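Workroom notebook, Sultham
June, entry 17
6 min read
2 comments

Entry opened 9:40. Present: D. Kleinschmidt, Y. Pacheco, K. Lammers. A. Cuervo joined after the midday break. Entry written up by D. Kleinschmidt.

Subject: table setting with flowers, vase and vegetable basket. Continues from the entry on cookware, which remains open pending the replacement lid from Eichhorn.

1. Purpose of the session

The session was set aside to settle the items on the white table and to record how the tulips, the ribbed vase and the basket sit together. The earlier layout placed the flowers beside the basket on the left. Colleagues from Faltberg noted that the red blooms and the coloured vegetables competed for attention when placed side by side, and asked that the vase be given clear table on both sides. The present layout follows that request. The basket stays on the left, the vase stands at the centre, and the right side of the table is kept for the bouquet.

2. Vase

The dark grey ribbed vase has been kept. Kai Lammers measured it before the session: 188 mm in height, 180 mm in depth on the inside. Both figures have been copied to the Trureder register, where the height had been entered under width.

Two points on this item. First, the wall is thick at the rim and the opening is narrower than the outside suggests. Stems that are spread at the bottom catch on the rim and should be drawn together by hand before the bunch is lowered. Second, the vase is light for its size. Yatziri Pacheco proposed a weighted disc in the base. I am not in favour while the inside depth is as it is, as the disc would lift the blooms further above the rim and leave more stem showing. The proposal is recorded and will be tried with the thinner disc when one can be obtained.

The vase was wiped down with a barely damp cloth. The grooves hold dust and a flat cloth passes over them. A soft brush, worked from top to bottom along the ribs, gives a better result. Please return the brush to the drawer marked for it and not to the cutlery tray.

3. Tulips

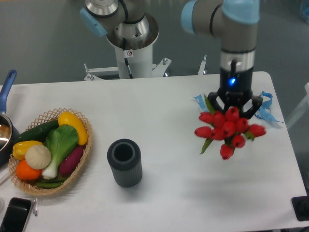

Red tulips with light blue ribbon, right side of table. Vase empty at centre.

The bunch was checked for shape. The closed heads make a compact, rounded group, and this suits the narrow opening. A looser bunch was tried in an earlier session and leaned heavily to one side. The green leaves under the blooms should not be trimmed. Demetrio Olmedo had asked in writing whether the lower leaves could be removed to make the stems easier to grasp. My view is that the leaves hide the place where the stems meet the rim, and the setting looks unfinished without them.

The ribbon requires a decision. The light blue is agreed and is a good contrast to the red. The length is not agreed. The longer end has a pronounced curl and reaches well out beyond the flowers. It is attractive with the bunch lying on the table, but once the bunch is in the vase the end can fall inside the opening or become trapped between the stems and the rim. The options discussed were:

- leave the ribbon as it is and draw the long end out by hand after placing
- shorten the long end to match the other
- retie the ribbon higher, directly below the leaves

Y. Pacheco prefers the second option. K. Lammers prefers the third. No cut is to be made until A. Cuervo has been consulted, as the ribbon came with the bunch and the same colour is no longer on the shelf.

Addendum, 2:15. A. Cuervo has been consulted. She asks that the ribbon be left at its present length for the rest of June and that the first option be used. She also asks that the curl not be pressed flat when the bunch is stored.

4. Basket

The wicker basket is in good order. The lattice rim was inspected for broken strands and one loose end on the underside was tucked back in. No glue was used.

The contents were gone over with the Trureder register open beside us. The register lists the basket contents under a single heading, "mixed vegetables", and this is not sufficient. It does not allow us to tell whether a piece is missing, and it is not correct, as an orange is included. K. Lammers will prepare separate lines with the colour of each piece.

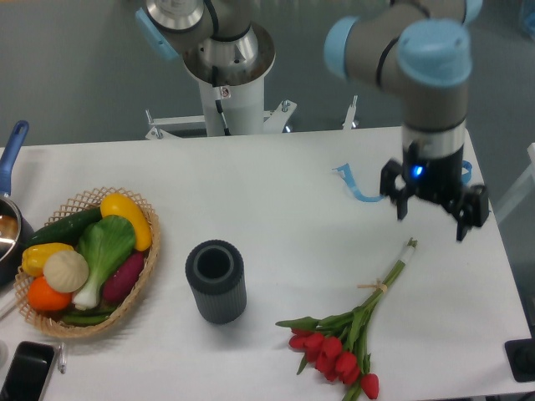
Basket at left with cucumber, peppers, bok choy, sweet potato, garlic, orange and green beans. Tulips laid on the table to the right of the vase.

Observations on the arrangement within the basket, for whoever sets it next:

The cucumber is best laid diagonally at the back. Its length gives the other pieces something to rest against, and it does not roll in that position.

The yellow peppers should be kept apart, with one towards the back and one towards the front. When they are side by side they read as a single large shape from across the room.

The bok choy looks well in the middle, where the white stem separates the darker pieces. The purple-red sweet potato belongs next to it.

The garlic is pale and is easily lost. It should go near the front. The same applies to the green beans, which slide under the larger pieces whenever the basket is carried. Set them last.

The orange was the subject of some discussion. Y. Pacheco considers that it belongs with the fruit and should be moved to the other basket. I have no objection in principle, but the front corner is noticeably dull without it. It remains for the present.

5. Saucepan

The dark saucepan with the blue handle stays at the far left. It is listed under cookware and is mentioned here only for its position. The handle should point towards the back of the table. With the handle turned inward it crosses the basket rim, and lifting one item then disturbs the other. The inside of the pan is reflective and shows fingerprints. It is to be handled from the outside.

6. Table surface

The white top marks easily. Wicker leaves faint scuffs when dragged, and the basket must be lifted when it is moved. K. Lammers tested the mild cleaner against the plain damp cloth on the front edge and found no difference between them. The plain cloth will be used.

It was suggested that pencil marks be made on the table to fix the positions of the vase and basket. This was declined. The positions are to be judged by eye and may vary a little from one setting to the next. A written note of left, centre and right is enough.

7. Storage

The tulips are to be stored lying down, blooms supported, in the long box from Eichhorn. They should not be left standing in the vase overnight, as the lower leaves take on a crease from the rim. The ribbon is to be laid loosely over the stems. The vase goes on the middle shelf with the opening upward. Vegetables remain in the basket under the cotton cover.

8. Open items

- Thinner disc for the vase base (Pacheco)
- Separate register lines for basket contents (Lammers)
- Reply to D. Olmedo regarding the leaves (Kleinschmidt)
- Source for matching light blue ribbon, to be held as a spare (Cuervo)
- Lid from Eichhorn, carried over

Entry closed 4:30. Read and initialled by Y. Pacheco, who wishes it noted that her position on the orange is unchanged.

17 shares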